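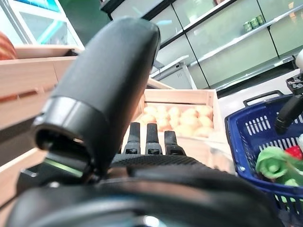

Hiếu Sầm demande s'il faut serrer les sangles de roue avant ou après avoir détendu le treuil. Après la pose des sangles, et jamais avant : le câble reste en tension tant que les quatre roues ne sont pas tenues. L'ordre complet est donné ci-dessous, dans la version du 20 septembre 2021 de la notice.

Rechercher dans l'aide OK

5. Chargement et arrimage d'un véhicule sur la remorque Kurum

Cette section concerne les remorques à plateau basculant Kurum équipées du treuil manuel Hondau. Pour les modèles à rampes séparées, suivez la section 3, puis revenez à l'étape 4 ci-dessous.

Avant de commencer

Placez l'attelage sur un sol plat et stabilisé. Une pente, même légère, fausse la répartition du poids et rend le treuil difficile à contrôler. Laissez assez de place derrière la remorque pour aligner le véhicule sans braquer sur le plateau.

Vérifiez que le poids du véhicule, bagages compris, ne dépasse pas la charge utile inscrite sur la plaque du constructeur. Vérifiez aussi le poids tractable de la voiture qui remorque, indiqué sur son certificat d'immatriculation. La plus faible des deux limites s'applique.

ATTENTION. Personne ne doit se tenir derrière le véhicule pendant la montée, ni dans l'axe du câble lorsqu'il est tendu.

Chargement

1. Attelez la remorque. Fermez la tête d'attelage sur la boule et contrôlez le témoin : il doit être dans la zone verte. Passez le câble de rupture dans l'anneau du crochet, branchez la prise électrique et serrez le frein à main de la remorque.

2. Calez les roues de la remorque avec les cales fournies. Serrez le frein de la voiture qui tracte et laissez-la en prise (position P sur une boîte automatique).

3. Retirez la goupille du plateau et basculez-le lentement. Si le plateau ne descend pas, ne montez pas dessus pour le forcer. Contrôlez d'abord que le verrou avant est ouvert des deux côtés.

4. Alignez le véhicule à charger, volant droit. Fixez le crochet du treuil à l'anneau de remorquage du véhicule. N'utilisez ni le pare-chocs, ni un bras de suspension, ni la barre stabilisatrice.

5. Mettez le véhicule au point mort et desserrez son frein à main. Tournez la manivelle régulièrement. Le cliquet doit s'entendre à chaque cran. Si vous ne l'entendez plus, arrêtez, serrez le frein du véhicule et contrôlez le sens du sélecteur.

6. Arrêtez la montée lorsque le véhicule est centré dans la largeur et que le plateau est revenu à l'horizontale. Remettez la goupille du plateau et son clip.

Remarque. Sur une voiture à garde au sol basse, posez les cales d'approche Thampi (en option) au pied du plateau. Elles se placent côté strié vers le haut.
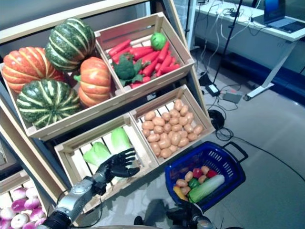 Présentoir en bois incliné, caisses en bois clair et panier bleu au sol.

Réglage du poids sur la flèche

La charge verticale sur la boule dépend de la position du véhicule sur le plateau. Trop faible, la remorque se met à louvoyer à partir d'une certaine vitesse. Trop forte, elle écrase l'arrière de la voiture et allège la direction.

7. Mesurez la charge avec un pèse-flèche, roue jockey relevée. Comparez la valeur avec celle qui figure sur la plaque de l'attelage et avec celle de la remorque. Retenez la plus basse.

8. Si la charge est trop élevée, reculez légèrement le véhicule au treuil. Si elle est trop faible, avancez-le. Recommencez la mesure après chaque déplacement. Notez ensuite la position de la roue avant sur le rail gradué ; vous la retrouverez directement au prochain transport du même véhicule.

Arrimage

Utilisez une sangle par roue, du modèle à trois points livré avec la remorque. Les sangles à cliquet ordinaires, qui passent sur le châssis ou dans l'habitacle, ne conviennent pas.

Serrez le frein à main du véhicule et engagez une vitesse. Passez chaque sangle sur la bande de roulement, placez les patins en caoutchouc à plat et accrochez les extrémités aux anneaux du plateau. Tendez en diagonale : avant gauche, arrière droite, avant droite, arrière gauche. Reprenez ensuite un cran sur chacune, dans le même ordre.

Une fois les sangles tendues, détendez le câble du treuil d'un demi-tour. Laissez le crochet en place pendant le trajet. Le treuil n'est pas un moyen d'arrimage, il sert seulement de retenue secondaire.
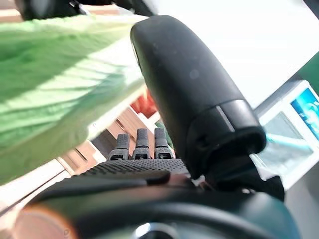 Glissez enfin les bouts de sangle libres sous la partie tendue et nouez-les. Une extrémité qui bat au vent s'use vite et peut se prendre dans une roue.

Contrôles en route

Arrêtez-vous après 5 km et contrôlez la tension des quatre sangles. Les pneus du véhicule chargé se tassent et un ou deux crans sont souvent à reprendre. Refaites ce contrôle tous les 200 km, et après tout freinage brusque.

Touchez les moyeux de la remorque avec le dos de la main. Un moyeu nettement plus chaud que les autres indique un frein qui frotte ou un roulement en fin de vie. Ne reprenez pas la route et appelez l'assistance Plarkbridge.

Déchargement

Procédez dans l'ordre inverse. Retendez le câble du treuil avant d'ouvrir la première sangle, puis laissez descendre le véhicule à la manivelle, sans débrayer le tambour. Rangez les sangles sèches : humides, elles moisissent dans le coffre de flèche et doivent être remplacées.

Le câble du treuil est à contrôler chaque année, en janvier si la remorque ne sert pas l'hiver. Un seul brin rompu suffit pour le changer (voir section 8).

Texte relu par Tài Đỗ, service technique Plarkbridge.

3 commentaires
8 partages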